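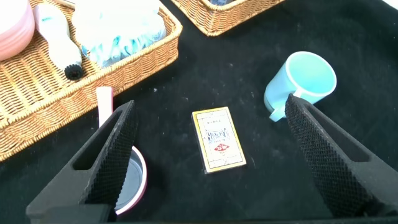 Þórarinn says we should quit picking with both arms and run the whole sort with one, and then we'd have a score to show at the Nalska round. I said I would write it down here with the rest, so it is written down. My own view is that the second arm stays in until we know where the misses come from.

December, 4:40 pm

Task is the same as last session. Two wicker baskets on the black cloth, groceries on one side and bath and kitchen things on the other, and anything left on the cloth has to end up in the basket it belongs to. The light blue cup goes with the bowl and the ladle.

Illarness (the club's planner) is at 84 on the practice sheet. We need more than that to get through. Small flat items still give it trouble. It tends to close too high on them and the fingertips meet over the top. Lowered the approach height by 9 mm and saved it as a separate config. Please don't overwrite the old one.

Cup notes: go for the body and leave the handle alone. Come in slowly, with the fingers well open. Stop short, check the wrist view, then close. Lint on the cloth shows up in the wrist view as bright specks, so brush it down before a run.
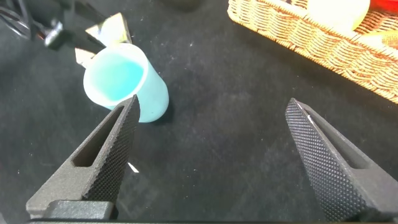 To do before next session

1. Rerun the cup with the new height, both arms.
2. One full sort with a single arm, so Þórarinn's idea gets a fair try.
3. Clear the log drive. We have some 1000 clips on it and most have no label. Start from clip 627, the ones before that are copied to the Zamudico folder.
4. Ask Akgül whether the spare finger pads shipped.
5. Print the rules again, the bench copy is missing the page on time penalties. 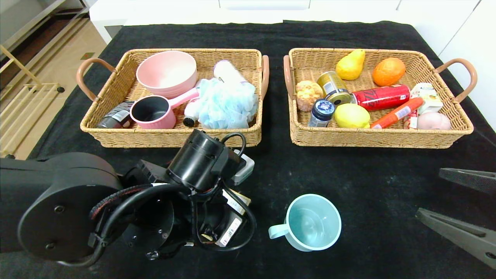

Table with both baskets, mug still on the cloth.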